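Search this forum
Print this thread | E-mail to a friend
14 comments | 3 shares

Is 128 demos enough for one task?

gravelpit
We recorded 128 demos of one utensil task with the hand-held gripper and trained on the lot. Selidex keeps telling people their recipe needs no more than that. I don't buy it. Ours falls apart the minute you change kitchens.

mothwing_7
How many kitchens in the 128?

gravelpit
3. One of them is most of the data.

mothwing_7
Then you have three examples, sort of. I'd throw out half and go record somewhere messier.

oldsolder
Disagree. We went from 22 rooms down to a handful with cleaner demos and scored better. Sloppy hands hurt more than a familiar countertop does. Who is doing your recording?

gravelpit
Whoever is free. And "scored better" on what? Your own test room?

oldsolder
On the Deltik set, 154 trials. Not my room.

mothwing_7
Which everyone tunes against by now. Come on.

latch_hook
Clear plastic and thin wood are my worry, whatever the count is. Straws sticking up out of a black or gray basket, chopsticks lying flat on a printed cloth. I would want to see depth on those straws before I believed any number. 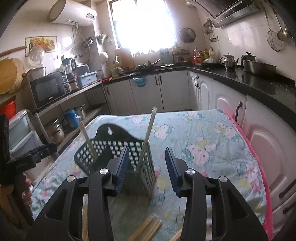

Demano Manipulation Club, Home Data Team

Fingers open around the basket, straws leaning two different ways, cat faces all over the tablecloth, and a window blown out behind it. A model could easily learn the cloth. Show me the same basket on a plain table and then we can argue about 128.

oldsolder
Fair on the cloth. I still say fix the hands first.

gravelpit
Lamrani wants the next batch in November. I'll do a plain table and post the failures too.

Share this thread (3)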